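Search this site
Enter keyword
Go

Bekport beach motel reopens in December with new kitchens, same old sign

Print this story | E-mail this story

BEKPORT - The Villca, the two-story motel at the bottom of the beach road, will take guests again in December after a long stretch with the doors locked and paper over the office window. Owners confirmed it this morning. Phones open at 9 a.m. for returning guests, noon for everybody else.

Short version: fewer rooms, bigger rooms, kitchens in most of them, pool back in use by spring. Rates not posted yet.

The motel was bought over the winter by Horkar, a small lodging company that already runs a pair of inns farther up the coast. Horkar had said at first it would be open for summer. Then it was fall. The hold-up was the plumbing, according to the company, which found old pipe behind the walls on the ground floor and decided to pull all of it and not just the bad runs. Then the inspector wanted the back stairs redone. Then the stair rail was delivered in the wrong size and had to go back.

"We would rather open once and open right," the company said in a statement sent to this office.

What guests will find: 111 beds total across the property, counting pullouts. The old place had more rooms but they were small, and plenty of people who stayed there will remember having to turn sideways to get past the dresser. Walls came down between a lot of them. Most units on the second floor now have a bedroom with a door that closes, a sitting room and a kitchen with a full-size stove. Ground floor is a mix. Three units on the parking lot side are set up for guests who use wheelchairs, with roll-in showers and lowered counters, and those have their own parking right at the door.

Two units will take dogs. Both on the end by the grass. There will be a cleaning fee, not set yet, and a weight limit the company is still arguing about.

The six apartments across the street, which used to be rented by the season and were in rough shape the last few years, are part of the sale too. Those are not ready. Horkar says they'll be offered by the week beginning in spring, and there's a list at the front desk for people who want first crack. No deposit to be on the list. Families who rented the same apartment year after year have been asking whether they get it back, and the answer so far is maybe. The company says it will call former renters first "where we have a working number." If you have moved or changed phones, call them.

Weekly rental in the apartments will run Saturday to Saturday like before? Not clear. The statement did not say and a call back on that had not been returned by press time.

The sign stays. That was the big question around town when the scaffolding went up. It came down for repainting and new wiring and is back on its pole, and it will be lit from dusk to 11 p.m. The earlier owners left it on all night, which the neighbors on the hill side never cared for. The color is supposed to be the same green. Some people say it isnt.

The coffee counter in the lobby is gone. In its place is a breakfast room with a door to the porch, open 7 to 10 every morning, included in the rate. Hot food on weekends only until the kitchen is fully staffed. The porch itself was rebuilt and now wraps around to the ocean side, with chairs for guests. Nonguests who used to walk up for coffee are out of luck for the winter, though the company says a walk-up window is "being looked at" for summer.

Parking has been a sore spot. The old lot had no lines and people parked how they liked, including beach-goers who were not staying there. The new lot is paved and lined, one space per unit, and cars will need a tag hung on the mirror. Second cars go to the gravel lot behind the bait shop, by arrangement. Visitors dropping off can use the loop out front but can't leave the car. Expect towing in the summer months, not before, the company says.

Beach access is the same path, over the low dune and past the shower post. The town owns the path and says nothing about it changes. Badges for the beach will be handed out at check-in, up to the number of people on the reservation, to be returned at check-out or charged to the card on file.

Check-in moves to 4 p.m. It was 2. Check-out is 10:30 a.m. The office will hold bags for people who get in early and there is a changing room off the pool deck for anyone who wants to get on the sand before the room is ready.

Booking will be handled through Vumunex, the reservation service Horkar uses at its other inns, or by phone. The company said it will keep the phone line staffed year round since a lot of the regulars don't want to book on a screen. Old gift certificates from the previous owners will be honored through next season if you have the paper one. Bring it with you. A photo of it won't do.
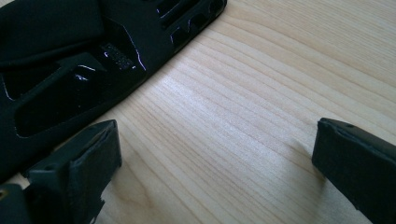

Wood grain on a light-colored tabletop.

Hiring is under way too. The motel needs front desk, housekeeping and one maintenance person, full time, with the desk jobs to start ahead of the opening. Applications are at the office, side door, between 10 and 3. Housekeeping is by the hour and not by the room, a change from the old setup that a few former employees had asked for. Summer jobs for students will be posted in spring.

Other businesses on the beach road say they are glad to have the lights on down there again. The pancake house kept shorter hours this past year and plans to go back to seven days when the motel opens. The trolley will stop at the motel again starting in the summer schedule. For the winter the closest stop is the one at the fishing pier, a short walk.

The pool. It was drained, patched and fenced, and it has passed it's inspection, but it won't be filled until the weather turns. No hot tub. There was talk of one and it was dropped over the cost.

An open house for residents is planned ahead of the first guests, afternoon hours, no sign-up. Date to come. We'll post it when we have it.

Print this story | E-mail this story

Reader comments

sandbar_lou
Glad somebody is doing something with it. We had our honeymoon there and the faucet dripped the whole week. Would go back in a heartbeat.

pelican42
4 pm check in is too late. By the time you unload and find your suit the day is shot. 2 was fine.

MrsT on the hill
Thank you for turning the sign off at 11. It has been shining in our back bedroom for years. And it IS a different green.

garageguy
Does the gravel lot cost extra for the second car? Article doesn't say. We always come in two cars on account of the kids' bikes.

sandbar_lou
@garageguy I called and they told me no charge in winter, they don't know about summer.

offseason fan
We had apartment on the street side, upstairs, every August. Different phone number now so I called this morning like it says and left a message. Will they be keeping the outdoor showers over there? That's all my husband wants to know.

pelican42
Hot breakfast on weekends only, so what is it the rest of the week, a muffin?

Leave a comment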